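Guest Bathroom Basics
by Uyên Phan

Spare toothbrushes get lost in a drawer. Stand them in a wire mesh caddy with the small mouthwash bottles and leave the plastic on.
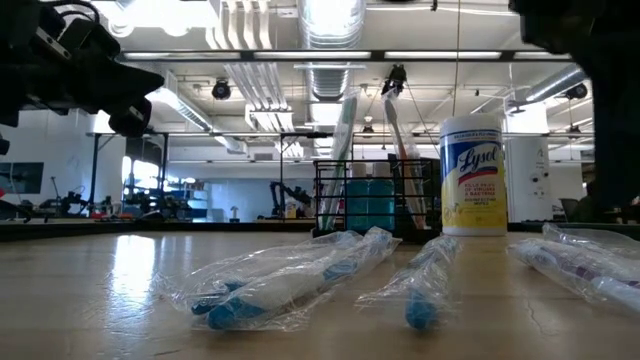
Wipes go beside it

Keep the canister next to the caddy, lid shut. 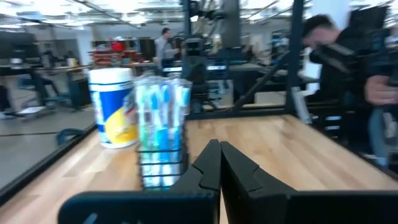
Sort by color

Purple, green, orange -- each guest picks one and remembers it.
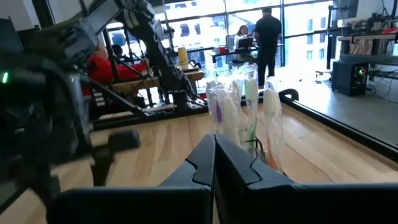 Kindinow Home Notes, No. 47

Put bottles in front, brushes behind. Extras can lie flat until there's room.
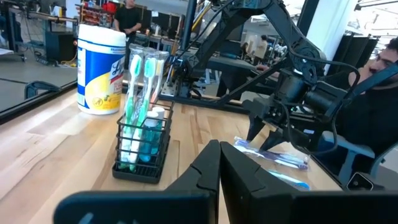

Caddy with three wrapped brushes and two bottles, wipes at left.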